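Moving my grandfather's headstone inscription online, which site?
Posted by Katia Zuccaro, 10th December
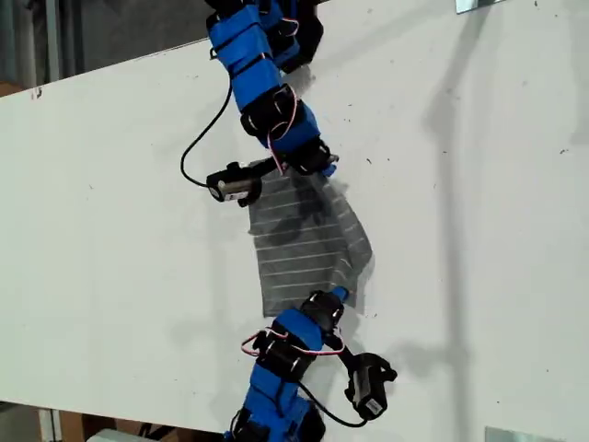
Fabric held over the white board

Hello all. I want to make a memorial page for my grandfather, who is buried at Ravitz. I have 25 letters and a long family text. Litside asks 454 for a permanent page, Brutaden is free but has advertisements. Which one do you advise?

eren_west
Litside. I paid once and in February they moved all our pages to the new system without losing a line.

mossgate
I don't agree. "Permanent" means as long as the firm exists. My aunt's page was on a site that closed after 3 years. Put it on Brutaden and keep your own copy.

eren_west
With respect, the advertisements on Brutaden are for funeral plans, right under the name of the dead person. My mother was very upset by it.

mossgate
You can hide them in the settings.

eren_west
For you, yes. Visitors still see them.

Katia Zuccaro
Thank you both. Does Litside have a limit for the text? Mine is 1,220 words and I would not like to cut the part about his village.

tollund
No limit when I used it, but the paragraphs came out joined together. Paste it in small pieces. Also write the plot number of the grave, cousins will ask you for it.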